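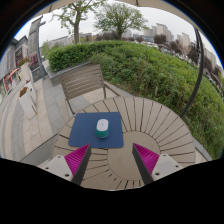
Štefanec
Maintainer, Numus hand-held kit

Numus Outdoor Tabletop Set
README, last edited 22 Oct 2020

Contents
This is the sample data that ships with the Numus hand-held gripper kit. It holds 2494 episodes of small-object handling on outdoor tables. Buyers of the kit get the full set; the trial download has 80 episodes and the same folder layout.

What is in an episode
- one video from the gripper camera
- finger opening, logged per video frame
- gripper pose, in meters and radians
- a one-line task text, such as "move the mouse to the right side of the mouse pad"

Objects are everyday desk items. The mouse with the white top and teal-green body is listed as mouse_b in objects.csv, and the dark blue pad it sits on is pad_a.

Hardware
Episodes were recorded with the two-finger version of the kit and the ridged magenta pads. The smooth pads sold by Virnen fit the same mounts but grip differently on rounded shells, so do not mix the two in one training run without setting the pad_type field.

Lens
The camera is very wide. Straight edges bend, and the outer part of each image is black. Videos are stored as recorded. Run undistort.py if your model needs flat images - it crops a good part of the background, including most of the sky.

Known problems
- Slatted tabletops confuse the pose tracker at low height. Affected episodes have pose_ok set to 0.
- Light is mostly overcast. We have little direct sun and no night recordings.
- Two episodes from July have no finger log. They are kept in the folder "partial".
- Shop signs and parked cars can show up behind the table. Check your own rules before you publish stills.

Loading
Use the Platach loader, or read the folders directly. The loader keeps up to 3000 images in memory by default; lower cache_size on small machines.

License
Free for research and for testing the kit. Resale of the data is not allowed.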